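Skallia: a small collection of table tidying

Hello, and thanks for looking in. I'm Güven Sarıgül, and I put Skallia together with Sinan Kurtuluş, who did most of the sorting and nearly all of the labelling. It's a set of 723 short episodes of everyday clearing up: cups put back on a shelf, pens into a pot, napkins folded (badly, at times — we kept those in too).

What's inside

Each episode has its own folder, with the pictures in order and a text file called notes. The notes say what was meant to be put away and where it was meant to go. I wrote almost 300 of them myself, so if you find a spelling mistake it's probably mine!
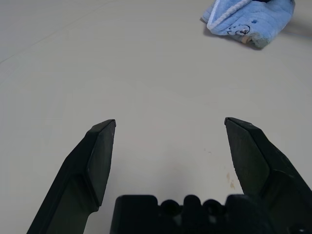
Pale tabletop, with a faint seam running across the upper left.

The tabletop matters more than I expected when we started. Pale things like saucers and paper napkins are hard to pick out against it, so I've put 100 of those episodes in a folder named pale. Try them last. Seams and scuffs have been left as they are, and please don't crop them out if you share a copy.

Known problems

Sinan changed the word "tub" to "box" in November and missed a few, so search for both. Version 2 also moved the cutlery episodes into their own folder — old scripts will need the new path.

Using it

Free for teaching and research. Please mention Skallia by name, and send corrections to either of us. Cutlery fixes go to Sinan.

Last updated 1st August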